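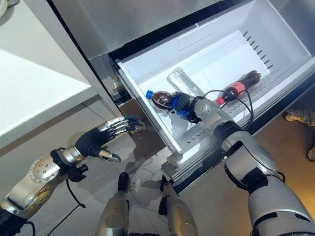 Subject: Re: Bottles lying down in the bottom drawer
Date: July 12, 2026
To: Lultico kitchen owners list

Hello all,

On the list it was written:

> We changed in May to the Plasholm with the big pull-out drawer. My family
> wants to put all the drinks there, but the bottles must lie on the side.
> Do they leak? And is the drawer strong enough? I do not want to pay
> again for a rail. My old Stellness had only door shelves.

I have used the same type of drawer for two summers, so I answer from my own experience.

About leaking: a new bottle with the cap never opened has not leaked for me, cola or water. An opened bottle is a different matter. I close it very firmly, and still I prefer to keep it standing in the door. Once I had a sticky floor in the drawer, and the cola went into the small holes. I needed a toothbrush and warm water to clean them.

About the weight: I weighed my full bottles on the kitchen scale. The bigger kind is 1505 grams and the smaller one is 1275 grams. I keep three or four in the drawer and the rail still runs smoothly. Please check the paper that came with your refrigerator, I do not know the limit for your model.

Two more things which I learned slowly. Please leave the ventilation slots on the side wall free. When I pushed the bottles close against them, the ones in front stayed less cold. Also I lay the cola with the cap toward me or to the side, so that I can take the bottle around the middle and lift it out without turning it.

If the bottles roll when you open the drawer, a thin rubber mat helps. I bought mine in the Rostami shop and cut it to 300 x 300 mm, so that it does not cover all the holes.

Does anybody know if a divider is sold for this drawer? I looked and found only the one for vegetables, and it is too low for bottles.

With kind regards from a warm kitchen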